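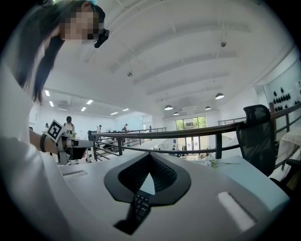 Attachment 1 – desk with narrow slot, Turkgate office.

Ticket: Print jobs from the Turkgate office held in queue, released late or not at all
Opened: Tuesday, May 31, 2022
Raised by: Solange Delaunay
Assigned to: Thibault Collet
Site: Turkgate, ground floor
Priority: normal

Reported fault
Jobs sent to the shared printer show as "Sent" on the user's machine and then sit on the print server for up to 20 minutes. Short text files go through. PDFs with scanned pages nearly always stick. Printing from the Brodstead office to the same server is fine.

Checks so far
Printer restarted, no change. Spooler service on the server restarted, queue cleared at once, then filled again after 7 jobs. Test page from the printer's own menu comes out normally, so paper path and toner are ruled out.

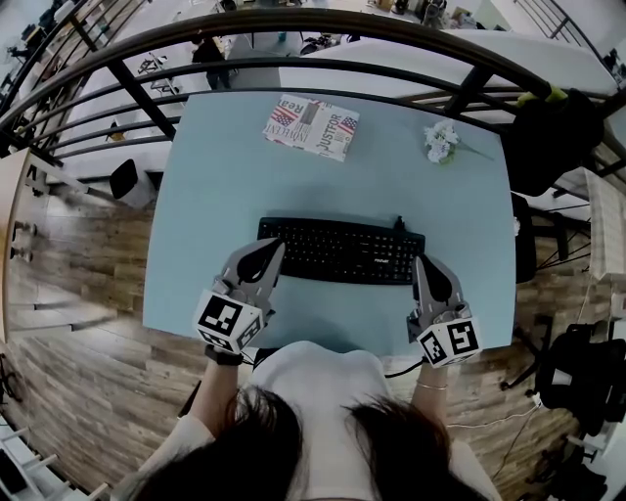
The server log shows the same timeout against each stuck job, always on the status query and never on the data itself. The port was moved to a fixed address in March when the Drornbridge link was replaced. Status polling was left on at that point – it should have been turned off, as the new firewall drops those packets.

Action
1. Polling turned off on the Turkgate port only.
2. Driver rolled back by one version on 2 machines.
3. Ten scanned PDFs sent one after another. All printed, none held.

Step 2 may not have been needed. The newer driver will go back on one machine to confirm.

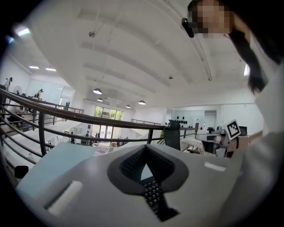 Solange Delaunay: Printing is fine from my machine this morning, including the long invoices. Double-sided is now off by default, though, and I have to set it each time. Is that the older driver?

Thibault Collet: Yes. The rollback resets the defaults. I have set double-sided again on the server side, so please log out and back in. Ticket stays open until the driver test is done.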